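Coffee & Tea > French Presses

Moreira French Press, 8 cup

The Moreira is a glass press for people who make coffee for a table of two to four and want to keep the process simple. It holds one litre to the brim, so you get 8 small cups or two big mugs with a bit left over. The glass is borosilicate and lifts out of its base for washing.

The plunger carries a fine mesh screen, a cross plate and a spring coil around the rim. All three unscrew by hand. Old grounds get trapped between the screen and the plate, so take them apart once a week if you use the press daily. The screen is the part that wears out first. We stock replacements, and they also fit the older Trekden press in the same size.

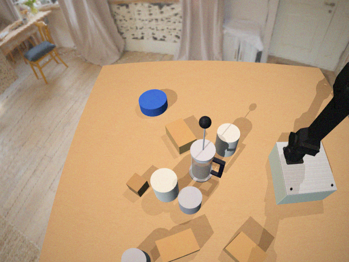
For a full pot, start with 60 grams of coffee ground coarse, about the texture of raw sugar. Pour in water just off the boil, stir once, put the lid on with the plunger up and leave it for four minutes. Press slowly. If it takes real effort, the grind is too fine. Pour it all out straight away, as coffee left on the grounds turns bitter.

Our roaster, Sérgio Vilela, uses the Breton blend in his. It's a medium roast with a heavy body and not much acidity. Lighter coffees like Prusevum do better with an extra minute.

Care
Top rack of the dishwasher is fine for the glass and the screen. Wash the lid by hand. Don't put the glass on a stovetop, and don't rinse it under the cold tap while it's hot.

Warranty
The plunger and base are covered for 2 years. Breakage of the glass isn't covered, but spare glasses can be ordered separately and arrive with our November restock. Orders over $100 ship free within Canada. For parts for a press bought before the colour change, write to Sewwandi Dissanayake in customer service and include your order number.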